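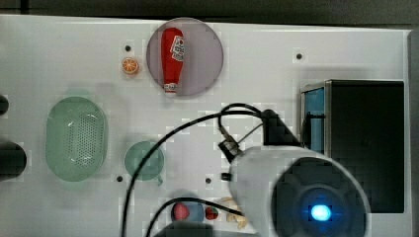 Asby House Residents' Association
Minutes of the meeting held Sun 29 April in the ground floor lounge

Chair: Keabetswe Baloyi
Minutes: Aslak Westerberg

Keabetswe welcomed everyone and thanked those who had come down from the upper floors while the elevator was being so slow. The minutes of the last meeting were read and agreed, with one correction: the grab rail that came loose was in apartment 202, and we are sorry to 213 for the mix-up and the extra knock on the door.

1. Walk-in showers
Ditlow have now finished 19 of the bathrooms, and the general feeling was very warm indeed. Several people said how nice it is to step straight in without having to swing a leg over the side of a tub. There was a fairly long talk about the fold-down seats, which some find a little high, and Aslak will ask whether they can be lowered on the existing brackets or would need new holes in the tile.
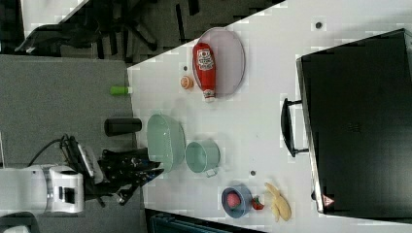
If new holes are needed, the meeting would like a price first, please, and in writing this time. Residents who are happy with their seat as it is don't have to do anything.

2. Water temperature
The Bevix mixing valves were discussed again. In 3 apartments the shower still runs cool for a good while before it settles, and all of them are at the far end of the hot water loop – so the valves themselves may be perfectly fine. Brekke will be asked to look at the pump before anybody starts changing parts.

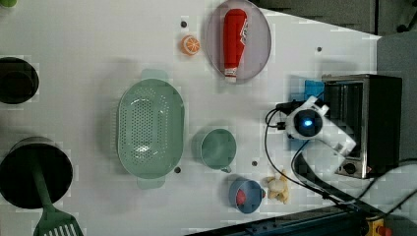

Keabetswe kindly offered to be at home to let them in, and asked that everyone on that corridor leave the cupboard under the sink clear on the day.

3. Floors
Two samples of non-slip flooring were passed around. Most hands went up for the darker one, though it was said (and fairly) that it may show soap marks.

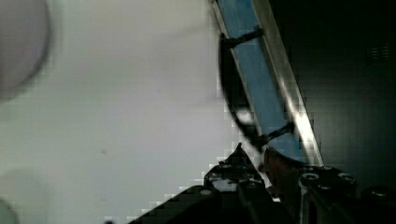 Aslak will get a larger piece to try in the shared bathroom by the laundry, and we can all walk on it for a few weeks and decide after that.

4. Any other business
The drain cover in the shared bathroom rattles. Ditlow to be told.

Next meeting in May, date to go up by the mailboxes.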